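Pre-session check, home kitchen, chopstick task
Site: Deltdale, kitchen 3
Checked by: Lorna Navarro
Gripper: Akero hand-held

1. Pads seated, no lifting at the corners – OK. I pressed both with my thumb and they're on nice and firm.
2. Screws on the finger housings snug – OK
3. Task items out before recording – OK, cup and chopsticks on the table, we're good to go! 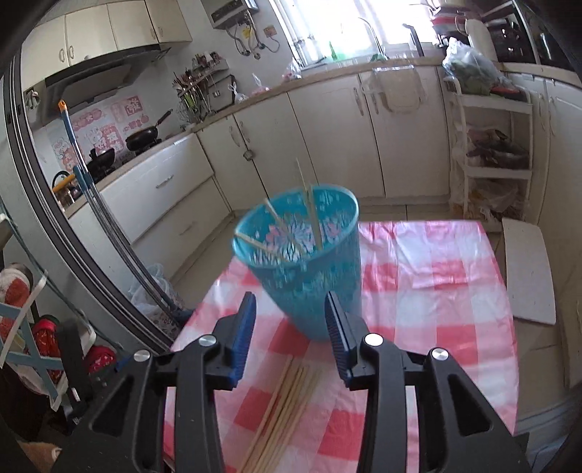

Item 3, chopsticks and cup between the fingers.

4. Stove off at the knobs – OK. I check this one twice, you know me.
5. Storage free – 62 GB left, fine for Thursday but please offload after (Danilo, that's you).
6. Walking path and seating – COMMENT, see under the picture.

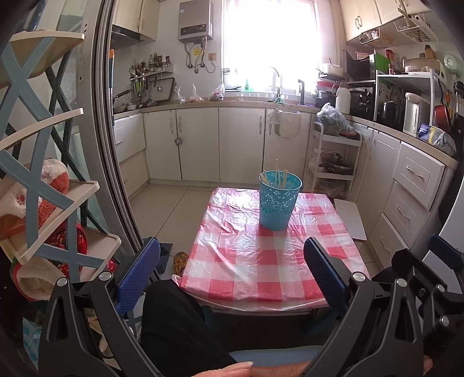
Our target is 352 good demos for this task and I'd sooner get there a day late than have somebody trip. Jericho likes to do his sitting down, so I went over the floor from the chair side. Please shift the slipper by the mat before anyone stands up with the gripper, and keep knees clear of the tablecloth where it hangs over the edge – one good tug and your episode is toast.

7. Labels match the task sheet – NOT YET, Pacita still has the sheet.

Rechecking 6 and 7 after lunch.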